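15th December, cake bench

Good day today! Writing this up before I go home, while I still remember which of my many opinions were formed before lunch and which after.

The task is still "decorate cake," the small one, which means thin sticks into the top of the miniature cake and then the Handmade card. Callum Cowie had the leader arms for the morning block and I took over after. We drive both arms for the whole thing, no scripted parts, and every run gets saved whether we like it or not. We sort them later. The target for Pangilinan is 2,000 good demonstrations across all the tabletop tasks by the end of January, and this one owes 115 of those. As of tonight we have 75 that I would be happy to put my name on. I was expecting far fewer, so I'm pleased.

What changed: we slowed down at the approach. Until last week both of us were driving the way you would use your own hands, a quick swoop and then a correction at the end. It looks natural and it's terrible to learn from, because the correction is different every time. Now we come in level, stop short, line up, and only then close. Callum calls it parking. Parking adds a few seconds and I don't care one bit.
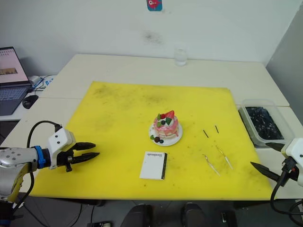
The sticks are the hard part and also the fun part. They're so thin that the gripper closes almost all the way before you have anything, and on the leader side you feel nothing, so you are going entirely by eye. My trick (stolen from Callum, who will say so if I don't) is to grab nearer one end than the middle. If you take it in the middle, any small twist in the wrist sends both ends swinging. Near the end, you only have to worry about one tip, and it's the tip you're about to push into the cake anyway.

Second thing about the sticks: vary where they start. I went back through last Thursday's batch and they were laid down in practically the same spot every time, nice and tidy, which is exactly how you teach a policy to reach for a spot on the mat. So now whoever isn't driving sets them down at a new angle before each run. Sometimes nearly parallel, sometimes well apart. Same with the card -- a bit crooked is good, we want crooked.

For the placement, go straight down. I know it's tempting to lean the stick in from the side because the wrist is already pointing that way, but then you drag the top of the cake with you and the whole plate creeps. If the plate creeps more than a finger's width, stop the run and tag it "plate." Don't try to rescue it. A beautiful rescue is still a rescue, and we have a separate folder for those. (I do love that folder. There is one in there where Callum catches the plate with the back of the left gripper and slides it home without touching the cake. Run 49, go watch it.)
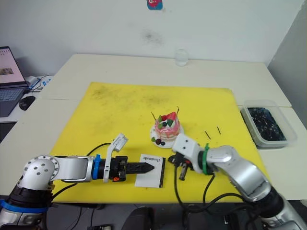

On the two-arm business, I've come around to Callum's way of doing it. Let one arm wait. When I started I was moving both of them all the time, partly because it felt like I was wasting the second one otherwise. The replays are much cleaner when the idle arm parks somewhere sensible and stays there until it's needed. For the card I still haven't settled on anything. Pinching the edge off the mat works maybe half the time for me. Pressing one finger down near the edge and sliding it toward the other gripper feels much better, and I want to try a full block of only that tomorrow before we decide which version goes in the instructions.

Settings, so I don't have to ask again: Zurerance on the new config, the one with the softer gripper close. Leader scaling left at default. I tried it lower for twenty minutes and it made the fine work lovely and the long reaches miserable, so I put it back. If anyone finds a way to switch scaling in the middle of a run I will buy you lunch.

One dropped session in the afternoon. The recorder stopped and the arms kept going, so I did two very nice runs for nobody. Restarted Zornevlow and it was fine from then on. Please look at the recording light before each run, me included.

To do:
wipe down the mat, it's getting grubby and I'd like some clean-mat runs to go with the dirty ones
card slide, full block, both drivers
ask Purkgate if they want the rescue folder or only the clean runs
relabel Thursday's batch as "fixed start"
swap sides with Callum so we aren't each always using our favorite arm for the sticks

Callum has the first block tomorrow, I'm in from ten.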